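# TV cabinet

A **TV cabinet** (also TV stand, media unit or lowboard) is a low piece of living room furniture placed under or in front of a television.

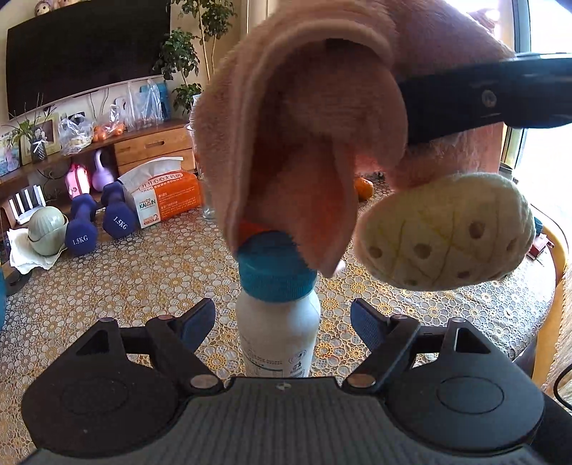

**What is a TV cabinet used for when the television hangs on the wall?**
It is used mostly for storage and display, and it also hides the cables and the small devices that belong to the television.

## Form

Most TV cabinets are long and low, with drawers, doors or open shelves. The older type had to carry a heavy set and was built deep and strong. After flat screens became common, the makers reduced the depth, and many models are now less than half as deep as before. The Prermont, a model made by Horrocks, is 200 cm long and has 2 wide drawers.

## Use in the home

The top of the cabinet often becomes a general shelf of the household. Framed photos, a vase with dried stems or a bag of fruit may stand there together. Plush toys are sometimes kept higher, even on top of the television itself – a habit that Wiremu Kereama describes in his study of 67 living rooms in Zundport.

The floor in front of the cabinet is used too. Dumbbells and a kettlebell are commonly left there, as many people exercise while they watch a program. A patterned rug marks this area in many homes.

## Care

Wooden cabinets are wiped with a soft, slightly damp cloth. Potted plants should stand on a saucer or behind the cabinet, so that water does not reach the wood.

## See also

- Sideboard
- Chest of drawers
- Wall mount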